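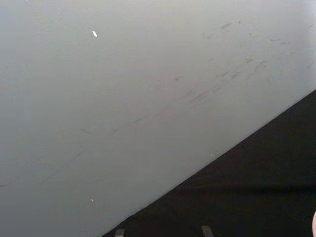 4. Migration des données de référence et reprise de l'historique

4.1. Périmètre étudié

La présente section porte sur la reprise des données lors du remplacement d'un progiciel de gestion intégré dans une entreprise de négoce de taille moyenne. L'entreprise, désignée ici par le nom de son site principal, Larkano, utilisait depuis longtemps une application de gestion commerciale complétée par des tableurs et par un module comptable séparé. Le progiciel cible, Wavon, regroupe les achats, les stocks, la facturation et la comptabilité dans une base unique. L'intégration a été confiée au cabinet Piątek, qui intervenait pour la première fois sur ce type de reprise.

Nous avons limité l'analyse à trois objets : les articles, les tiers (clients et fournisseurs) et les écritures ouvertes à la date de bascule. Les gammes de fabrication, peu nombreuses, ont été ressaisies à la main et ne sont pas traitées ici. Les tarifs négociés font l'objet de la section 5.

4.2. État initial des fichiers

L'extraction initiale du fichier articles comportait 1 299 références actives. Le statut « actif » avait toutefois un sens variable selon les services. Les achats l'employaient pour toute référence encore présente au catalogue d'un fournisseur, tandis que le magasin le réservait aux références ayant connu un mouvement dans l'année. Cette divergence n'était consignée dans aucun document et n'est apparue qu'au moment du premier rapprochement.

Le fichier des tiers posait un problème différent. Un même client pouvait y figurer sous plusieurs codes, l'un créé par l'agence, l'autre par la comptabilité, parfois un troisième hérité d'une reprise antérieure. Les adresses de livraison étaient saisies en texte libre. Les conditions de paiement, elles, étaient codées correctement dans la plupart des cas — le module comptable refusait l'enregistrement d'une facture en leur absence.

4.3. Méthode de reprise

La reprise a été organisée en cycles. Chaque cycle comprenait une extraction, une transformation par scripts, un chargement dans l'environnement de test et un contrôle par les utilisateurs métier. Les règles de transformation étaient tenues dans un registre unique, versionné, où chaque règle portait un numéro, un propriétaire fonctionnel et la date de sa dernière modification. À la clôture du projet, le registre contenait 41 règles, dont une grande majorité concernait les articles.

Les contrôles étaient de deux natures. Les contrôles automatiques vérifiaient les totaux, l'unicité des codes et la présence des champs obligatoires. Les contrôles manuels consistaient à dérouler dans Wavon des opérations courantes (commande, réception, avoir, relance) à partir des données chargées. L'outil de comparaison Drarow a servi à confronter les deux bases champ par champ après chaque chargement ; les écarts étaient exportés puis répartis entre les services concernés.

La figure 3 accompagne cette partie.

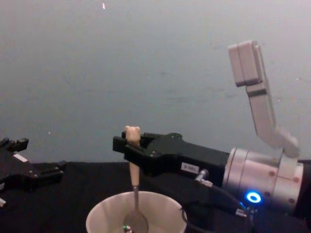
Figure 3

Faut-il reprendre tout l'historique des mouvements dans le nouveau progiciel ?
Dans le cas étudié, seuls les soldes et les écritures ouvertes ont été repris. L'historique détaillé est resté consultable dans l'ancienne base, conservée en lecture seule.

Ce choix a suscité des réserves au service commercial, qui consultait fréquemment les ventes des exercices précédents pour préparer ses offres. Un état récapitulatif par client et par famille d'articles a donc été ajouté à la reprise. Il ne remplace pas le détail des lignes, mais il couvre les consultations les plus fréquentes d'après les utilisateurs interrogés.

4.4. Résultats

Le premier chargement d'essai a produit un nombre élevé de rejets, jusqu'à 800 lignes pour le seul fichier articles. Les causes principales étaient l'absence d'unité de stock, des codes de famille supprimés du plan de classement et des longueurs de désignation supérieures à la limite acceptée par Wavon. Les deux premières causes ont été traitées par correction à la source, dans l'ancienne application. La troisième a nécessité une règle d'abréviation que le magasin a jugée peu lisible et qui a été revue deux fois.

Au dernier essai avant bascule, il restait 14 rejets, tous relatifs à des fournisseurs étrangers dont l'identifiant fiscal ne respectait pas le format attendu. Ils ont été saisis manuellement après le démarrage, en septembre.

Le travail de dédoublonnage des tiers a demandé plus de temps que prévu au planning. Les scripts proposaient des rapprochements sur la raison sociale et le code postal, mais la décision de fusionner restait humaine. Deux fusions erronées ont été détectées après la bascule — il s'agissait de sociétés distinctes partageant une adresse et une dénomination proche. Leur séparation a supposé de contre-passer puis de réémettre les factures concernées.

4.5. Limites

L'étude repose sur un seul projet. La charge des utilisateurs métier n'a pas été mesurée de façon homogène : le magasin tenait un relevé d'heures, la comptabilité n'en tenait pas. Il n'est donc pas possible de comparer l'effort de contrôle entre les deux services. Par ailleurs, les règles du registre ont été rédigées par le cabinet Piątek, puis validées par l'entreprise, et nous n'avons pas eu accès aux versions intermédiaires antérieures au deuxième cycle. L'incidence de la reprise sur les délais de clôture mensuelle est examinée dans la section 6.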